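The Second Life of a Paper Box

Pull a cereal carton out of your recycling and tear one corner. Inside the printed skin is a soft gray felt of fibers, and there is a decent chance those fibers have already been a shipping box, a phone book page and an egg carton. I have been a little obsessed with this since I spent a Wednesday at the Watau mill, a two-machine outfit on a river bend that has made paper of one kind or another since 1776. They started with linen rags. Now it is old boxes, bale after bale of them, and the smell in the yard is wet dog and pancakes (I mean that kindly).

The first surprise is how simple the start of it is. Bales drop into a pulper, which is a blender the size of a backyard pool, and warm water does most of the work. No shredding, hardly any chemicals. The boxes slump, then give up, and what is left looks like oatmeal. Staples and tape get spun out the side. The tape comes off in a long greasy rope that the crew calls the ragger, and it is cut up and hauled away when it gets as thick as a leg.

Then comes the part I could have watched until dark. The pulp is thinned until it is nearly all water and sprayed onto a moving screen. For the first few yards it is just cloudy liquid racing along. Then the shine goes off it — there's an actual line where this happens, and it shifts back and forth as you stand there — and behind that line it is a sheet. Floppy, weak, but a sheet! A walk of 301 feet takes you past the presses and the steam-heated drums to the dry end, where it winds up on a roll taller than I am.

Every trip through the pulper shortens the fibers. At Watau they figure on roughly 5 good rounds before a fiber is too stubby to hold hands with its neighbors and washes out with the sludge. So a mill always needs some fresh stock coming in, and where that comes from is the big argument of the moment.
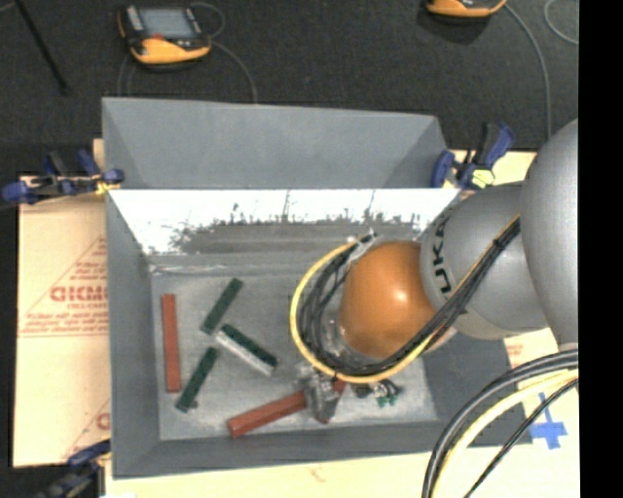
Flinon, a packaging firm a couple of hours upriver, is betting on straw. Wheat straw cooks faster than wood and makes a stiff, crackly sheet with tiny gold flecks in it. Bakeries love the look. The trouble is that straw all arrives in the same few weeks of summer and has to be kept dry until the next harvest, so Flinon now owns more barns than most of the farmers it buys from.

Mirkix has gone the other way and is trying to be gentler with the old fibers, using a slow, cool pulper that rubs where the usual kind chops. I handled 2 of their sample boards, one from the ordinary process and one from the slow one, and the second had a snap to it that I didn't expect from old boxes.

Whichever way it goes, I'd love for more people to see the wet end of a paper machine. The Warraich paper museum runs a small one on weekend afternoons in March, and they let you keep a piece of whatever comes off it. Mine was blue and a bit lumpy, and it's holding my place in a cookbook.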